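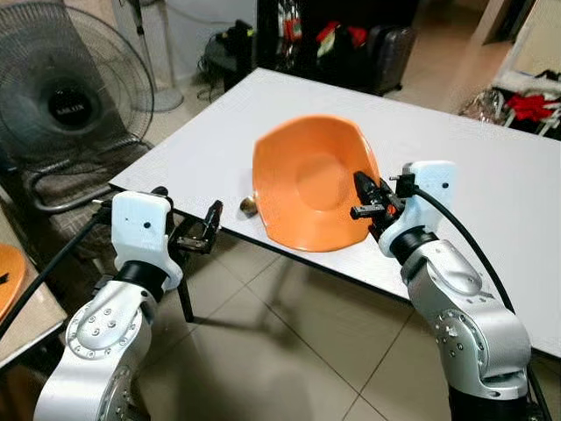 3.2 층간 접착과 출력 방향

앞 절에서 노즐 온도 이야기를 길게 했으니 이제 우리가 제일 오래 붙잡고 있던 문제로 넘어가겠다. 바로 출력 방향이다. 데스크톱 FDM 프린터를 한 번이라도 돌려 본 사람이라면 다 아는 얘기일 텐데, 같은 모델을 눕혀서 뽑은 것과 세워서 뽑은 것은 손으로 꺾어 봐도 느낌이 다르다. 나도 처음에는 "그냥 눕혀서 뽑으면 되지" 하고 넘겼다가, 세워 뽑을 수밖에 없는 고리 모양 부품을 맡고 나서야 이걸 제대로 재 보기로 마음먹었다(고리 하나 때문에 논문의 한 절이 생길 줄은 정말 몰랐다!).

시편은 모두 Naltano의 PETG 필라멘트로 만들었다. 같은 롤을 끝까지 쓰고 싶었는데 중간에 모자라서 결국 두 롤을 썼고, 롤이 바뀐 지점은 부록의 기록표에 따로 표시해 두었다. 프린터는 Fornex 한 대만 썼다. 여러 대를 동시에 돌리면 훨씬 빨랐겠지만, 기계마다 벨트 장력이며 베드 수평이 조금씩 달라서 그 차이까지 떠안을 자신이 없었다. 슬라이서는 Ding이고, 벽 개수와 채움 비율은 처음에 정한 값을 끝까지 건드리지 않았다. 사실 중간에 한 번 채움 무늬를 바꿔 보고 싶은 유혹이 컸는데 Todor Stan이 말려 줘서 참았다.

출력 방향은 네 가지로 나눴다. 베드에 납작하게 눕힌 것, 옆면으로 세운 것, 비스듬히 기울인 것, 그리고 완전히 수직으로 세운 것이다. 기울인 시편에는 서포트가 필요했고, 떼어 낸 자리는 칼로 대충 정리한 다음 고운 사포로 밀었다. 여기서 너무 열심히 갈면 단면적이 줄어 버리니까 갈아 낸 뒤에 두께를 다시 쟀다. 이렇게 뽑은 시편이 버린 것까지 합쳐 686개다. 첫 층이 들뜬 것, 노즐에 찌꺼기가 묻어 표면이 긁힌 것, 그리고 내가 떼다가 부러뜨린 것도 전부 이 숫자에 들어간다.

인장 시험을 해 보니 눕힌 시편이 수직 시편의 2배가 넘는 하중을 버텼다. 여기까지는 예상대로였다. 내가 재미있게 본 쪽은 파단면이다. 수직 시편은 거의 다 층 경계를 따라 깨끗하게 떨어졌고 단면이 매끈했는데, 눕힌 시편은 필라멘트 가닥이 하나씩 늘어나다가 뜯긴 흔적이 남았다. 기울인 시편은 그 중간이라고 하면 편하겠지만 그렇게 말하기가 좀 애매하다. 어떤 것은 층을 따라 미끄러지듯 갈라졌고, 어떤 것은 서포트가 붙어 있던 자리에서 먼저 금이 갔다. 그래서 기울인 시편의 값은 산포가 크고, 이 절의 비교에서도 조심해서 읽어 주었으면 한다.

냉각 팬도 빼놓을 수 없다. 팬을 세게 틀면 모서리가 또렷해져서 보기에는 참 좋은데, 수직 시편에서는 강도가 눈에 띄게 떨어졌다. 아래층이 식어 버린 다음에 위층이 얹히니 서로 녹아 붙을 시간이 모자랐던 것으로 보인다. 반대로 팬을 아예 끄면 얇은 부분이 뭉개지고 실 같은 찌꺼기가 잔뜩 생긴다. 우리는 첫 6개 층에서 팬을 끄고 그다음부터 약하게 돌리는 설정으로 정착했다. 이론적으로 최적이라고 주장할 생각은 없고, 우리 프린터와 우리 작업실 온도에서 가장 덜 속을 썩인 값이다.

한 층에 걸리는 시간도 의외로 영향이 컸다. 수직 시편은 단면이 작아서 노즐이 금방 같은 자리로 돌아오는데, 하나만 단독으로 뽑을 때와 여러 개를 한 판에 같이 올려 뽑을 때 결과가 달랐다. 한 판에 여럿을 올리면 층 사이 간격이 길어져 그만큼 더 식는다. 이걸 늦게 알아차린 탓에 초반 수직 시편은 전부 다시 뽑아야 했다. 1월 내내 작업실에서 프린터 소리만 듣고 살았던 기억이 난다. 그 뒤로는 한 판에 올리는 개수를 고정했고, 다시 뽑기 전의 값은 평균 계산에 넣지 않았다.

비교 삼아 Drustlow에서 나온 탄소섬유 혼합 필라멘트도 조금 뽑아 보았다. 눕힌 방향으로는 확실히 뻣뻣해졌지만 층 사이가 더 잘 붙는다는 느낌은 받지 못했다. 시편 수가 적어서 표에는 싣지 않았다. 노즐이 닳는 문제까지 얽혀 있어 재료 쪽 이야기는 따로 다루는 편이 낫겠다. 다음 절에서는 다 뽑은 시편을 오븐에 넣어 열처리했을 때 치수가 얼마나 틀어지는지부터 살펴본다.

그림 1. 양팔 로봇과 흰색 테이블 위의 주황색 그릇.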